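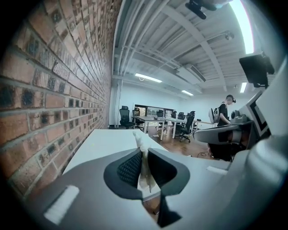

According to Roos Van Rooij, the hardest part of any cargo flight is the last day before the hatch closes, when every experiment team wants one more hour with its samples. Schedules at Miditz, the payload integration firm where the next shipment is being prepared, are written with that pressure in mind.

The shipment will carry 20 experiments to orbit in December. Most are small enough to fit in a locker drawer, and most have waited two years for a place. Carrilho, a plant biology group, is sending moss cultures that will grow under three levels of light. Irkard is sending a set of alloy beads to be melted and cooled without touching the walls of a furnace.

Late loading is reserved for living material. The moss travels in sealed trays and must reach the capsule within five hours of leaving its incubator. Alloy samples have no such limit and are packed weeks ahead, together with spare filters and crew clothing.
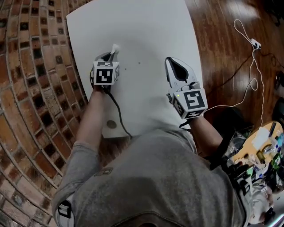
A white tabletop, with a hand-held gripper in each hand.

Once the capsule is berthed, the crew will move the moss first. Sterkov, which supplies the growth chambers, has asked for photographs of each tray every morning and a water reading at the same time. The trays will return on the same vehicle, frozen, and will be divided between two laboratories.

Van Rooij expects the first results from the furnace well before those from the moss. Data from the beads can be sent down within a day of each run, while plant tissue has to be thawed, sliced and stained on the ground. Teams that missed this flight may apply again when the next cargo list opens.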